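Speaker notes – Keeping a two-arm cell alive
Norbert Szekeres, Vorkulwood open workshop evening, October 27, 2021

Start with hello, thanks for coming, phones off. Ask who in the room has a robot of any sort. Ask who has had to fix one on the morning of a demo. Same hands, usually.

I love this machine. Say so early and get it over with. Two black arms on one long rail, a boxy enclosure built from aluminium extrusion, patterned panels on the walls, and a worktop full of things you'd find in a kitchen drawer or a child's desk. My job is looking after it, and tonight is all about the looking after: cables, fingers, bolts, cameras. No maths.

Quick history (keep this short, I always go on). We built the first version in June on a bench at the Dornier Road unit. It had one arm, and the arm was bolted to the bench. Every time somebody leaned on the bench the arm moved, and every taught position moved with it. So the first lesson was to mount everything to the same stiff thing. When the second arm came we put both on the rail, and the difference was lovely to see.

PART ONE: THE WRIST

Most of my faults live in the last hand's width of the arm. The wrist turns, tips and reaches, and whatever cable goes out there has to do all of that too. Slow down for this bit, people at the back will want to look at the cable loops. 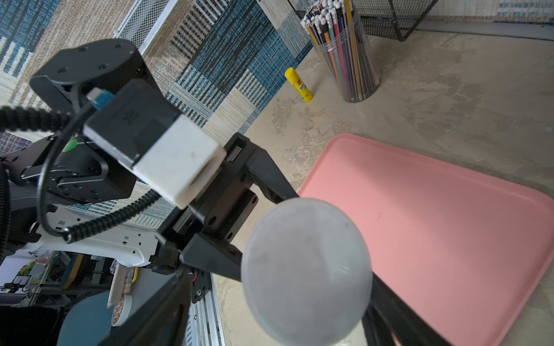 How much slack should a wrist cable have?
Enough that you can drive the wrist to both ends of its travel by hand, power off, without the cable pulling tight at the plug or catching on the bracket.

I do that test before every long run. Hold the arm, turn the wrist slowly, and watch the plug while you do it. If the plug so much as leans, stop and give it more loop. Too much loop is trouble as well – it swings into the work and sweeps things off the table. Tell the story of the pencils here if there's time.

The small plugs deserve a word. We lost 9 evenings to a gripper that went quiet whenever the arm reached far out. I changed the motor. I changed the board. I rewrote half the start-up script! It was the plug, seated on one side and not on the other. Tierney, our nickname for the left arm, has been forgiven. The right one is called Covell and has never done anything wrong, touch wood.

Fingers next. Wipe them with a dry lint-free cloth first, then a barely damp one if they're sticky. Sugar is the worst thing we handle by a long way. It dries to a film, the film picks up dust, and then round lids start to creep out of the grip. Check both fingertips for wear at the same time and replace them as a pair, so the grip still closes on the centre line.

PART TWO: THE RAIL AND THE TABLE

Ask for questions before moving on. Have a drink of water.

Both arms stand on mounting plates on the rail, and those plates are where I begin on a service day. Paint a thin line across each bolt head and on to the plate. If the line is broken next time, the bolt has turned. It takes a minute with a torch and I have never regretted it. We log every check, and at 3000 cycles the whole cell gets stripped back, cleaned and marked up again whether it seems to need it or not.

Layout matters as much as bolts. We keep a pink tray, a jar, some lids and a stapler in there, a rack in the back corner, and a good pile of lollipops (yes, you can have one afterwards, from the other bag).
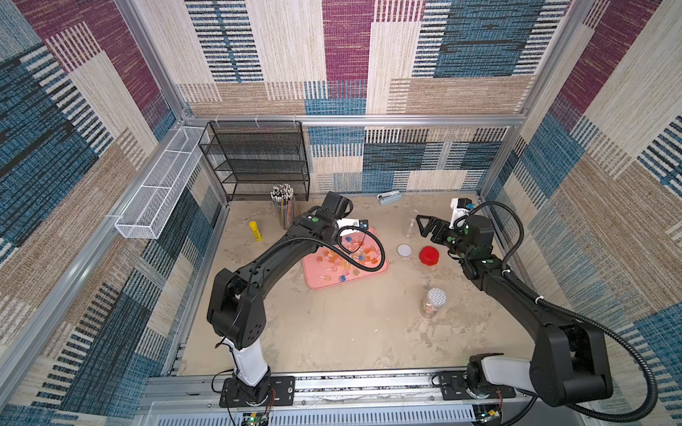
What do you do first if the two arms have drifted out of step?
Bring both back to their home positions, check the mounting bolts, and only then redo the calibration, starting with the left arm and finishing with the right.

People want to jump straight to the calibration, me included. It takes 40 minutes, and if a plate is loose you'll be doing it again before tea. Bolts first!

A word on boards and wiring at the near edge. They're handy there for reading lights and awful for dropped screws. When I work over them I lay a folded cloth on top, power off, and count my tools back into the box. Red and black wires get tugged every time someone reaches in, so fix them down close to where they leave the plate.

PART THREE: A SERVICE DAY, IN ORDER

Read these out slowly. People write them down.

1. Power off, arms resting, hands in. Take loose items off the table and wipe it.
2. Look over the bolt marks on both plates, then along the rail.
3. Turn each wrist by hand through its full travel and watch the plugs.
4. Clean the fingers. Clean the wrist cameras with a lens cloth, nothing else.
5. Power on, home both arms, and pick up the clear jar at slow speed. The grip should be firm enough to hold it and light enough not to squash the wall. 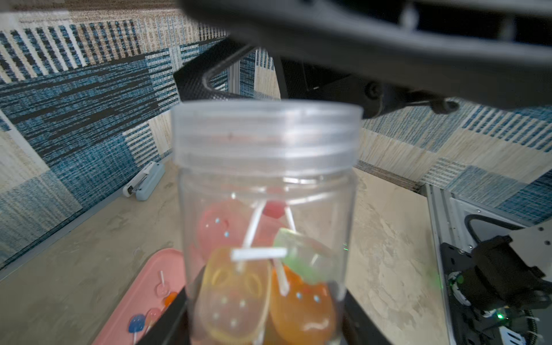
6. Put the jar down and lift it 13 times from the same spot. If it wanders, go back to step 2.
7. Write it all in the log, with your name, even if you found nothing.

Step 7 is the one I get asked to drop. Please keep it. Half of what I know about this cell came from reading old pages on a bad day, and the quiet entries told me when things had last been fine.

Finish by inviting people up to turn a wrist themselves, power off, one at a time. Long hair tied back, sleeves up. Spare bolts and the paint pen are in my left coat pocket.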